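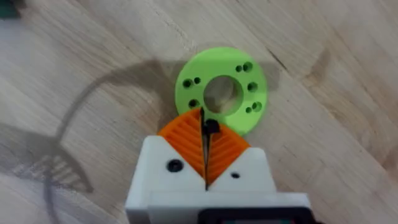

Attachment 1: green adapter ring on the bench, eight small holes around the center hole

Ticket 159 – adapter ring will not seat on the lamp base
Opened by: Marijke Jacobs
Product: Plindico desk lamp, replacement adapter ring
Status: Closed

Problem as reported

I ordered a replacement ring for the base of my Plindico lamp through Skerkitz. The old one cracked near a screw. The new one goes over the center post fine but will not lie flat on the base. One side stays up about 2 mm and the lamp leans toward the switch. I have tried it both ways up. The screws start in two of the holes and then bind.

Reply, parts desk

Please check which base you have. There are two. The older one has 58 molded on the underside and the newer one has 200. The ring is the same for both, but the 200 base has a locating pin that needs to go into one of the larger holes. The smaller holes are for screws. If the pin lands under solid plastic the ring will rock the way you describe.

Do not tighten the screws to pull it down. The ring can split.

Marijke Jacobs

Mine says 200. I found the pin. It was under a piece of felt, which I peeled back. I turned the ring until a large hole sat over it and the ring dropped most of the way. There is still a small gap on the side away from the pin, enough to slide a business card in. Screws now start in all the positions but one is stiff.

Reply, parts desk

That is closer. Two things to try, in this order.

1. Take the ring off and look around the rim of the center hole on both faces. Printed parts sometimes keep a slight lip there from the first layer. Scrape it with a hobby knife or rub the face on 200 grit paper laid flat on the table.
2. Run the stiff screw in and out by hand a few times with the ring off the lamp. If it still binds, clear the hole with a drill bit held in your fingers – no power drill.

Also check that no glue from the felt is left on the base.

Marijke Jacobs

There was a lip on one face, you can feel it better than you can see it. Sanded it off, took a couple of minutes. There was glue on the base too. Ring is flat now and the card does not go in anywhere. The stiff screw was fine after the third time.

The lamp stands straight. Can I put the felt back over the pin or does it need to stay clear?

Reply, parts desk

Cut a hole in the felt for the pin and put it back. Note added to the Plindico parts page about the pin and the felt. Trajkovski in the print shop has been told about the lip and will check the rest of the March batch.

Closed by parts desk, 4:10 pm. No return needed.

Skerkitz Parts Support | Contact us | Terms | Back to top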